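Tuesday, Grodville bench, cell 2

Worked through the Jerum cell rules again, because the Vesthorpe people want a copy before they set up their own two-arm bench. Notes on what I changed and what I left alone. The numbered items go into the shared sheet once someone else has read them.

## Setting out

Rule 1 now reads: one object on the mat at the start of a pick trial, nothing else inside the grid. The old wording said "clear workspace", which three of us read three ways. Gloves, spare fasteners and pens stay off the mat. The table edge is allowed so long as the item is outside the reach of both arms. I would prefer it were not allowed, but the rack side has no shelf.

Start position for the tape roll is flat, core opening up, so that the approach height stays fixed at 210 mm above the mat for both arms.

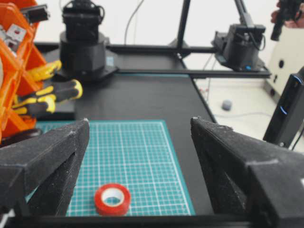
## Speed and separation

Limit for shared work stays at 200 mm/s at the tool. The Thepsuriya controller accepts a higher value without complaint if it is typed into the job file and not the cell settings, so rule 4 now says the limit is set in the cell settings only, and the job file is checked for a stray speed line before loading. Found one such line this morning in job 312. Removed it and noted it in the log.

Second arm: parked and held while the first is moving, unless the job is marked as a two-arm job. "Parked" was never defined. Proposed: wrist outside the mat border on its own side, brakes on, no queued moves.

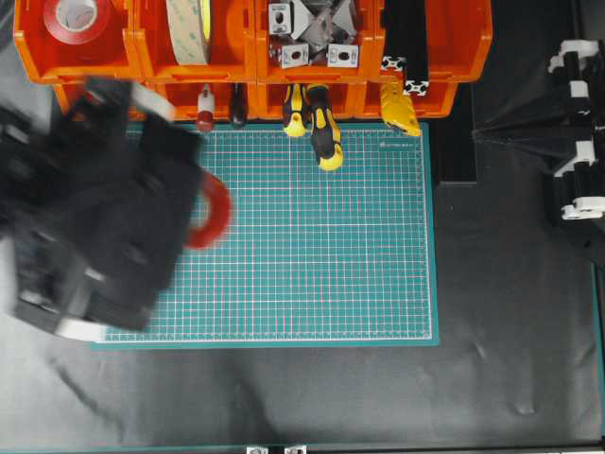
Storage and tool rules have been the weakest part of the sheet, and the Vesthorpe copy will need them most, as their rack is going in from nothing. Current text says tools are to be "stowed". That is no use when the storage itself borders the working area. With the rack at the top of the mat, one of the yellow and black screwdrivers hangs further down over the grid than the one beside it, and the knife is in the same row. Rule 6 should therefore give a keep-out strip along the rack side, measured from the lowest hanging tip and not from the bins. It should also say that blades are closed before hanging. Long stock such as extrusion gets its own line: if it projects over the lip of a bin, the projecting end counts as the edge of the rack.

To do on this:

- mark the strip on the mat with a paint pen, both ends
- put the same strip into the controller as a forbidden zone
- re-teach any point that falls inside it
- check the zone again after the rack is moved or refilled

## Handling and release

Release is at mat height, fingers fully open before the wrist lifts. No dropping from above, even for tape. After release the arm pauses, then retracts straight up for the first part of the move before going sideways. A sideways start is logged as a fault whether or not the object has shifted.
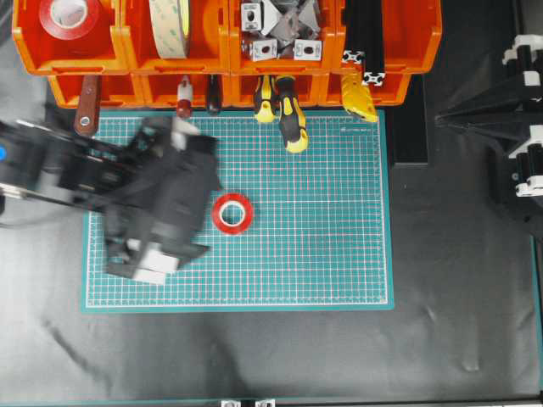
Who may restart the cell after a protective stop?

The person who was running the job, from outside the reach line, after reading the stop code and writing it down. If the same code comes up twice in a session, the job is pulled and the cell stays off until a second person has looked at the path.

Still open: the reset button is 8 paces from the log, which is why codes get written down late or not at all. Either the log moves or the button does. Moving the log is cheaper. Will hang a clipboard by the button and see if the entries improve.

Draft goes to Vesthorpe with rules 4 and 6 marked provisional.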